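Robot kitchen hand at Lornent: a visit to the Bekenora open day

Posted 21 December 2025

The invitation from Omurard promised a robot "ready for the home kitchen." I have read that line before, so I drove out to the Lornent open day with low hopes and a full thermos.

The two-armed machine had a table to itself and a program of household chores. The staff were pleasant and quick with figures. They told us the system had trained on 1,272 runs of the dish rack task and finished 915 of them without help. I asked what happened in the rest, and was told a report would follow in April. I would have liked it before the brochure — which quotes only the larger number.

I also asked whether it could cope with a rack it had never met. The reply was long and had no yes in it.

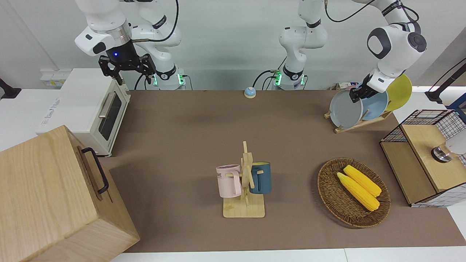 2 min read

One gripper has the gray plate by the rim, with the light blue and yellow ones behind it in the rack. Three plates, each with its own slot, on a table tidier than mine has ever been. My sink holds greasy pans and a cheese grater.

Weidemann, the distributor, is taking names for home trials. No price was given. I left my email address and kept my dishwasher.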